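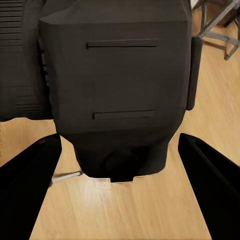 Glaze notebook, 28th July — Rundwood ash series

Kiln unpacked first thing. Mixed results again. Tiles from the top shelf went glossy, middle shelf came out a nice satin, bottom shelf dry as chalk and rough on the thumbnail. Same bucket of glaze for all of them so its heat or thickness, haven't sorted out which.

Batch: 957 g dry total. Of that 511 g washed ash, rest feldspar and a bit of ball clay. Sieved twice. Water by eye (yes I know). Should have taken a specific gravity reading and didn't, kicking myself.

Ash is from the Gornel bag, the greyer one. Washed seven times before the water stopped feeling slippery. Gloves on for all of it, the first few rinses are nasty on the hands. Drying took ages in this weather, ended up with trays by the heater overnight, still a bit claggy in the middle when I weighed it out. So the 511 is probably part water. Hmm. That would explain a fair bit.

Clay bodies tried:
- Vomer stoneware, the buff one. Best of the lot. Good amber where it pooled, green at the rim.
- Aguiar white. Runny. Two tiles stuck to the shelf, ground them off before lunch, lost a chip of kiln wash.
- reclaim. Pinholes everywhere, not worth the bother.

Heather Rutherford reckons the pinholes are the bisque, too low, and wants the next lot taken up a cone. Happy to try it. She also thinks dip for three seconds and no more — I was probably closer to five on the later ones, and the bottom shelf was loaded from the early ones. Or the other way round?? Didn't write it down. Number the tiles on the back with oxide next time, not pencil.

Cones: middle shelf fully over, bottom barely bending. Left the bung in the whole way.

To do
- dry ash properly, reweigh
- top up kiln wash, colour test the new bag
- order more cones, over 521 tiles to get through before the September sale
- line blend, ash against feldspar, steps of ten

Comments

HR: It was the other way round, early dips went on top. I loaded it.

Tess: can i nick some of the Vomer offcuts for handles?

HR: Left of the sink, help yourself. Bring back my bucket.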